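Small Tips for an Old Home Laptop
By Fatemeh Babaei

Before you buy a new laptop, try to clean the old one. Start with the programs. Open the list of installed apps, sort it by size and remove what you did not open for a year. On my machine this gave back 38 GB.

Next look at the startup list. Mine had 10 entries and I left only 4 of them on. Keep the antivirus and the touchpad driver. If you are not sure about a name, search for it first and turn it off later.

Empty the Downloads folder by hand, not with a cleaning tool. Receipts like to hide there.

The fan vents also need attention when the laptop becomes slow after a few minutes. Shut it down completely and unplug the charger. A smooth wooden table is nice to work on, but it is hard for the lid, so I use a gray terry towel like this one under it. Blow short bursts of air into the vents and keep the can upright. 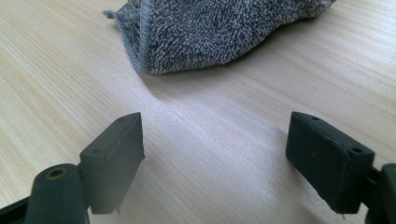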